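10/03/2018

**Workroom notebook, Getham: surfaces and finishes**

The grey surface in the workroom was assessed today for glare, following the remarks entered in July. The overhead lighting was left at its usual setting and no cleaning product was applied beforehand. The purpose of the entry is to record the present condition before the Flavari matt coating is considered. The supplier's sheet for that product gives a curing period of 21 hours, during which the room would have to be closed. 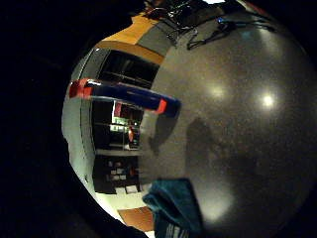

*Grey surface with two light reflections, the one on the right the brighter. Blue and red item at left.*

The fine speckle in the finish does not prevent reflections. Both have soft edges, and the brighter carries a pale halo. Colleagues have reported difficulty in reading small labels when seated on that side, and the complaint is considered reasonable. Shadow across the middle also makes dark items harder to pick out.

Two options remain open:

- diffusers from Predico, 6 required, order code still to be confirmed
- the Flavari coating, subject to a trial on an offcut

Hauksdóttir has been asked for a written quotation covering both. The budget line stands at 2,000 and must also cover the replacement blinds. Orange and yellow tape is not to be used for marking out the trial area.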